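# Reading your water meter and checking for a leak

Your water bill in Rumton is based on a meter reading taken every other month. If a bill looks too high, read the meter yourself before you call the office. It takes a few minutes, plus two hours of waiting.

## Find the meter

Most houses on the Granton side have the meter in a box near the curb. Older houses on Baptista Street have it in the basement, on the wall facing the road. Lift the box lid with a large screwdriver and check for spiders before you put your hand in. Wipe the glass with a rag.

## Read the numbers

The Fadix meter has one row of digits and a small red triangle. Read the digits from left to right and write down all of them. If yours shows 2,317, that is 2,317 gallons since the meter was set to zero.

The bill only counts full thousands. A reading of 2,317 is billed as 2,000, and the rest carries over to the next bill. This is why two bills can differ by 1,000 gallons when you used nearly the same amount of water.

## Check for a leak

1. Turn off every faucet, the dishwasher and the washing machine.
2. Shut off the ice maker if your refrigerator has one.
3. Look at the red triangle. If it is turning, water is going somewhere.
4. If it is still, write down the reading and use no water for two hours.
5. Read the meter again. The two numbers should match.

Late evening works well for this, after the dishes are done. Tell everyone in the house not to flush.

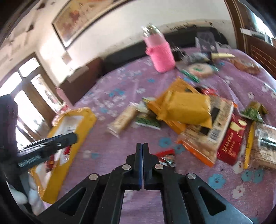
If the second reading is higher, start with the toilets. Put a few drops of food coloring in each tank and wait 15 minutes without flushing. Color in the bowl means the flapper leaks. A new one costs a few dollars and snaps on by hand.

If the toilets are fine, close the main valve inside the house and look at the triangle again. If it keeps turning with the valve closed, the leak is probably between the meter and the house, and you will need a plumber.

Keep both readings and the times you took them. The billing office will ask for them.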